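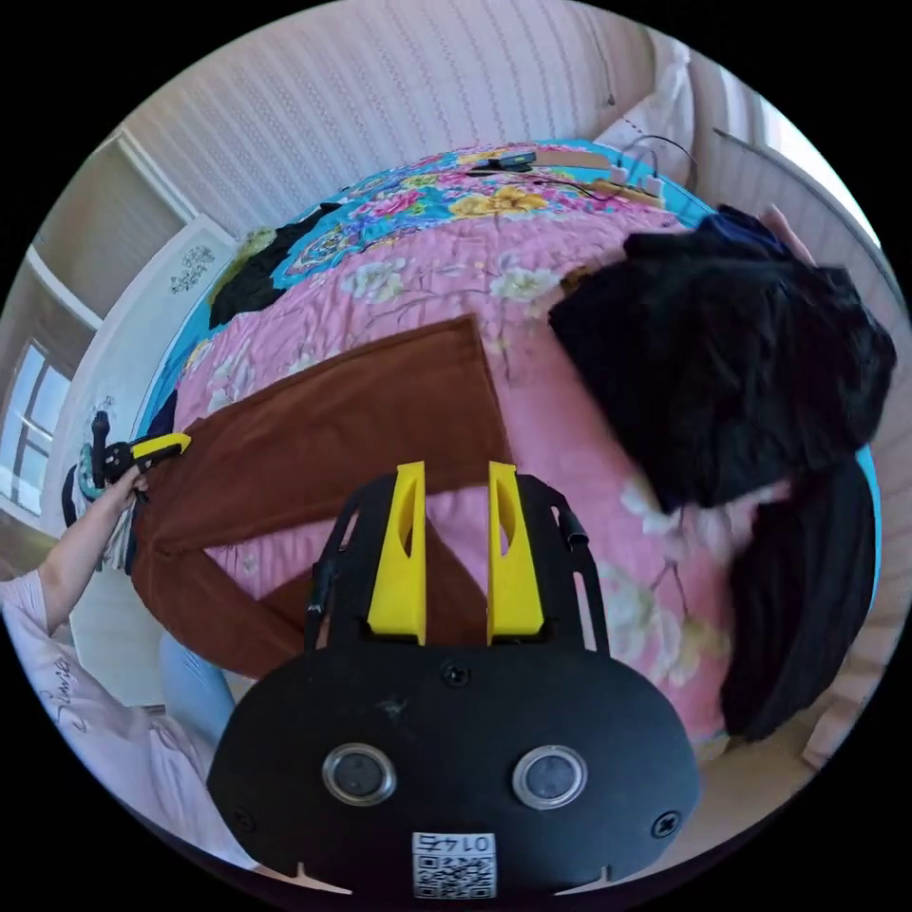 ラインアウトのボールがまっすぐ投げられなくなったのは、パークスカ戦の前の練習からだった。いや、もっと前からちょっと怪しかったんだけど、はっきり「あ、だめだ」と思ったのがその夜だったということ。わたしはトランサイドという、まあ強くはない女子ラグビークラブのフッカーで、背番号は2。フッカーっていうのはスクラムの最前列の真ん中で両肩を味方に預けて足でボールをかく係で、ボールがタッチに出たら、今度はタッチラインの外から投げ入れる係でもある。押すほうは昔から好きだった。問題は投げるほう。帰ってきてシャワーを浴びて、ピンクの花柄のキルトの上にひっくり返って、天井に向かってボールを投げてみた。白やクリーム色の花が咲いて茶色っぽい枝がのびている、わたしにはどう見ても可愛すぎるキルトなんだけど、その上に寝て真上に投げると、まっすぐかどうかがすぐわかる。まっすぐなら胸に落ちてくる。曲がると、枕に落ちるか、端の青い花柄のほうまで転がっていく。その夜は青いほうにばかり転がった。

ボールの重さは410グラムある。うちの備品のやつをキッチンの秤に載せたことがあるので間違いない。410グラムって、玉ねぎ2個くらい? もうちょっと? とにかく大したものじゃない。百キロ近い人たちに囲まれて押し合いをしたあとで、玉ねぎみたいなものが投げられないというのは、なんだか恥の種類が違うのだ。スクラムで負けたら「相手が強かった」と言える。ラインアウトのスローは、誰も触ってこない。誰も邪魔しない。自分で持って、自分で投げて、自分で曲げる。

「肘じゃない?」とズオランは言った。

イン・ズオランはうちのロックで、いちばん高く跳ぶ人だ。正しく言うと、いちばん高く持ち上げられる人。わたしが投げて、彼女が取る。この組み合わせでもう何年もやっている。練習のあと、クラブハウスの裏の水道で泥を落としながら、彼女は蛇口を足で閉めようとしていた(行儀が悪い。でも両手が泥だらけだから)。

「肘は前から開いてるよ」

「じゃあ肘じゃないか」

「投げる瞬間に、なんかこう、手が考えるんだよね」

「手が」

「手が。『ほんとにここで離していいの?』って聞いてくる」

ズオランは笑わないで、しばらく自分のスパイクの底を眺めていた。トゥタノの、つま先のところをテープで巻いてまだ履いている古いやつ。それから、

「わたしは上にいるとき、何も考えてないよ」

と言った。ずるい、と思った。そりゃそうでしょう、持ち上げられてるんだから。でも考えてみたら、両脚を人に持たれて空中に放り出されて、それで何も考えないというのもすごい話で、わたしなら絶対に下を見る。

コーチのタン・ティエンヨウはこういう話をすると長い。長いので、みんななるべく話さないようにしている。でもその週はさすがに見つかってしまった。全体練習が終わってボールを袋に詰めていたら、後ろから来て、袋の口を持ってくれながら言うのだ。

「何本か投げて帰るか」

断れる人がいますか。わたしは断れない。

投げる相手はゴールポストだった。クロスバーの上の、片方の柱のクッションが終わるあたりに、ティエンヨウさんが白いテープを巻いた。あれに当てろ、と。最初のは右。次も右。その次は、右を気にしすぎて左。ポストの向こうは金網で、外れるたびにボールが金網にあたってじゃらんと鳴って、わたしが取りに行く。コーチは取りに行かない。腕を組んで見ている。

「一回、目をつぶって投げてみろ」

「え、危なくないですか」

「誰もいない」

目をつぶって投げた。じゃらん。

「今のは?」

「右だ」

「じゃあ目は関係ないんですね」

「関係ないな」

それで解決したみたいな顔をするのだ、あの人は。わたしは暗くなったグラウンドを歩いてボールを拾いながら、関係ないものがひとつ減っただけじゃん、と思った。あとどれだけ減らせばいいの。

帰りは511番のバスに乗る。ラグビーをやっている人間の荷物はでかいので、混んでいるとすごく嫌な顔をされる。その日は空いていて、わたしはいちばん後ろに座って、膝の上に両手をのせて見ていた。左右の人差し指の形が違うのは、前にスクラムが崩れたときに左をやったからだ。あれで投げ方が変わったのかなあ、とそのとき初めて考えた。でも治ったあとも普通に投げられていた。去年も、おととしも。去年なんかわたし、後ろのほうに投げるロングスローで褒められたのだ。敵のコーチに。ああいうことは何年たっても覚えている。

終点のひとつ手前で降りて、エスファハニに寄った。煮込みとごはんを出してくれる小さい店で、頼まなくても大盛りが出てくる。店のおばさんはラグビーのことを何も知らない。知らないのに、毎回「勝った?」と聞く。練習の日でも聞く。

「今日は練習です」

「練習では勝った?」

「うーん、ポストに負けました」

「ポスト」

「棒です」

おばさんは「棒かあ」と言って、ごはんのおこげのところを余分にくれた。あそこのおこげは本当においしい。ぱりぱりで、ちょっと油っぽくて、酸っぱい煮込みの汁をかけるとじゅっとなって……話がずれた。

試合の日は風があった。

風があるとみんなキッカーの心配をする。フッカーの心配は誰もしてくれない。でもスローだって流されるのだ。アップのときにズオランと軽く合わせて、それはまあ、入った。持ち上げなしで、立っている彼女の頭の上に投げるだけだから入る。彼女は取ったボールをくるっと回して返してきて、「いけるいける」と言った。いけるを2回言うときのズオランは、あんまりそう思っていない。

パークスカは赤っぽい、えんじ色のジャージで、フォワードがでかい。とくに3番がでかい。3番というのはスクラムでわたしの左側に頭を突っ込んでくる人で、組むたびに耳の横でふうふう言っていた。わたしもたぶん言っていた。スクラムはよかった。最初の一本でぐっと押せて、相手の3番が「おお」って日本語でいうと「おお」みたいな声を出したので、ちょっと仲良くなれそうだった。

最初のラインアウトは前半の早いうちに来た。自陣の真ん中くらい。コールは真ん中、ズオラン。わたしはタッチラインの外に立って、ボールをタオルで拭いて、指を縫い目に置いた。で、来た。手が聞いてきた。「ほんとにここで?」

笛。ノットストレート。

相手ボールのスクラムになって、それはいいのだ、スクラムは好きだから。でも組みに行くまでの何歩かが長い。味方がひとりずつお尻とか肩とかをぽんぽん叩いてくれる。あれ、ありがたいんだけど、叩かれるたびに「失敗した人」の判子を押されていく感じがしませんか。わたしだけかな。

次のも曲がった。その次は逆に、まっすぐだったけど低くて、パークスカの背の高い子に指で弾かれた。ハーフタイムに、わたしは輪のいちばん外側でオレンジをかじっていた。ティエンヨウさんが来た。目をつぶれと言われたらどうしようと思った。

「前に投げろ」

「前?」

「いちばん前のやつに、短く、速く。それだけでいい」

それだけでいい、というのは悔しい。いちばん前に投げるのはいちばん簡単で、相手にもばればれで、そこから先の攻めが窮屈になる。去年のわたしはロングスローを褒められた女なのに。でも「はい」と言った。オレンジの皮をどこに捨てたのか覚えていないから、けっこう動揺していたと思う。

後半、前に投げた。入った。また前に投げた。入った。短いと、手が質問しているひまがないのだ。持ったと思ったらもう離れている。ズオランは真ん中で跳ぶふりだけして、取らないのに全力で跳んで、相手の子をひとり連れていってくれた。着地のたびに「ふんっ」と言っていた。

終わりの十分で、敵陣の深いところのラインアウトになった。点差は、負けているけどトライを取ればひっくり返るくらい。当然パークスカは前を固めてきた。そりゃそうだ、こっちは後半ずっと前しか投げていないんだもの。いちばん前の子の目の前に、えんじ色が壁みたいに寄っている。

コールを出すのはズオランだ。うちのコールは食べ物になっていて(どれが何かはここには書きません、まだ使っているので)、彼女は列の真ん中からこっちを見て、後ろのコールを言った。

後ろ。

いやいやいや、と思った。首を振りたかったけど、振ったら相手にばれる。タオルで拭いた。もう乾いているのにもう一回拭いた。レフリーが早くしろという顔をした。風は左から。わたしは両手でボールを頭の上に上げて、キルトの上に寝ているつもりになった。立っているのに変な話だけど、ひっくり返って、天井に向かって、胸に落ちてくるやつ。前にまっすぐ、じゃなくて、上にまっすぐ。それを九十度倒しただけ。

手は聞いてきた。聞いてきたけど、もう返事はしなかった。

ボールはふわっと上がって、ちょっと風をもらって、ズオランの右の手のひらに当たった。片手だ。彼女が片手で引っかけるみたいにして胸に入れて、それでモールになって、わたしは走っていってそのお尻にくっついた。あとは押した。押すのは好き。えんじ色の靴下がいっぱい見えて、誰かの肘が首に入って、ゴールラインの手前で崩れて、笛が鳴った。

トライじゃなかった。相手がボールの上に手を入れていて、グラウンディングなし。そのあとキックで戻されて、試合は終わった。

握手のとき、パークスカの3番が「あなた押すの強いね」と言ってくれた。投げるほうには触れなかった。いい人だ。

クラブハウスの裏の水道で、わたしはズオランに聞いた。

「なんで後ろにしたの」

「前、いっぱいだったから」

「そうだけど」

「あれ、曲がってたよ」

「えっ」

「曲がってた。だから片手になったんじゃん」

風のせいだと言ったら、風も計算に入れてよと言われた。そんな計算ができるなら最初から困っていない。レフリーは取らなかったし、映像を撮っている人もいなかったから、あれがまっすぐだったかどうかは、ズオランとわたしで意見が割れたままになっている。

バスまで時間があったので、ふたりでエスファハニに行った。おばさんが「勝った?」と聞いた。

「負けました」

「棒に?」

「いえ、今日は人に」

「じゃあ、しょうがないねえ」

おばさんは鍋のふたを開けて、底のほうをがりがりとこそげ始めた。ズオランが小声で、棒って何、と聞いてきたので、わたしはポストの話と目をつぶった話をした。そうしたら彼女は、自分も次の練習で目をつぶって跳んでみると言い出して、それだけは本当にやめてくれと頼んでいるうちに、ごはんが来た。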